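Ticket: Vibration and clunk on rear drive, Luvamon floater axle kit
Opened by: Gwilym Lougher
Handled by: Gwenllian Price, Sayce Driveline parts support
Status: Closed

Gwilym Lougher:
Truck is a two-wheel-drive puller with the Luvamon rear axle kit. Kit has 14 passes on it. Since the last event there is a clunk when I take up slack on the chain and a shake above 6 mph in low. Driveshaft was balanced in December and has not been apart since. U-joints feel tight. Fluid came out with some gray on the magnet but no chips.

Gwenllian Price:
Thanks for the details. Please check these before pulling the third member:
Jack the rear up, block the front tires, and rock each wheel top to bottom.
Hold the yoke and rock it by hand. Note any in-and-out movement.
Check torque on the drive flange bolts, both sides. The spec for this kit is 110 ft-lb, dry threads.
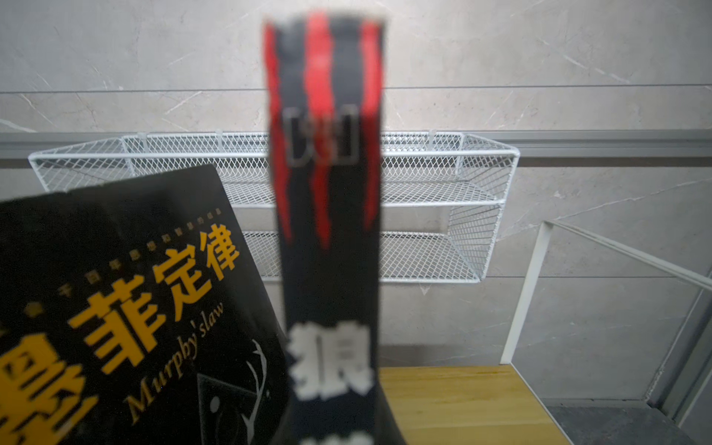 Gwilym Lougher:
Left wheel has no play. Right wheel has a little at the top. Yoke has no in-and-out. All the left flange bolts clicked at 110. On the right, two turned before the wrench clicked, one of them almost a quarter turn.

Gwenllian Price:
Take the right flange off and look at the bolt holes and the face. If the holes are egg-shaped, the flange is done. Also look at the spindle nut and the lock tab behind it, and tell me which tab you have. Early kits came with a thin tab with one ear. Later ones have two.
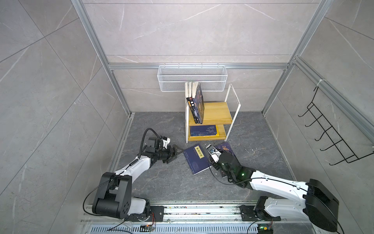 Gwilym Lougher:
Flange is off. Holes look round to me, face has a shiny ring but it is flat against a straightedge. The tab has one ear and the ear is cracked at the bend. Spindle nut was loose enough to turn with my fingers. Axle splines look fine, no twist that I can see with a line drawn down the shaft.

Gwenllian Price:
OK, that explains the wheel play and probably most of the shake. I am sending the two-ear tab for both sides, plus new flange bolts for the right. Do not reuse the old bolts there. Pull the outer bearing while you have it open and check the rollers for blue spots or flat marks.
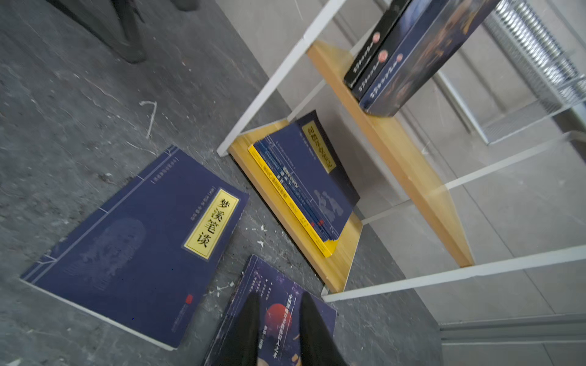 Gwilym Lougher:
Outer bearing has light marks on about 11 rollers. Race has a dull band. Inner one looks good. Can I run a Floresier bearing? The local store has it on the shelf and I would like to test Thursday.

Gwenllian Price:
Yes, as long as the number on the box matches the one etched on your race. Replace the cup and cone together. Pack it with the Zeltik grease or any high-temp wheel bearing grease - just don't mix it with what is in there now. Wipe the hub out first. Seat the nut while turning the hub, back it off, then set the preload from the sheet in the kit and bend both ears.
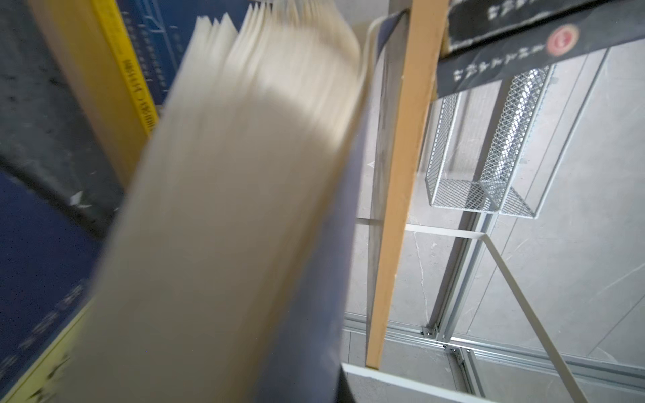

Gwilym Lougher:
Parts came. Bearing, tabs and bolts are in. The left tab was still whole but I changed it too. Wheel play is gone on the right and the shake is gone in the lot. Still a small clunk when the slack comes up.

Gwenllian Price:
Check the hitch pin and the slip yoke next. A dry slip yoke will clunk on takeup.

Gwilym Lougher:
Slip yoke was dry. Greased it and the clunk is gone. Made two easy hooks at the test and rechecked the flange bolts after, none moved. You can close this.

Gwenllian Price:
Closing. Recheck the right flange bolts again after the next event.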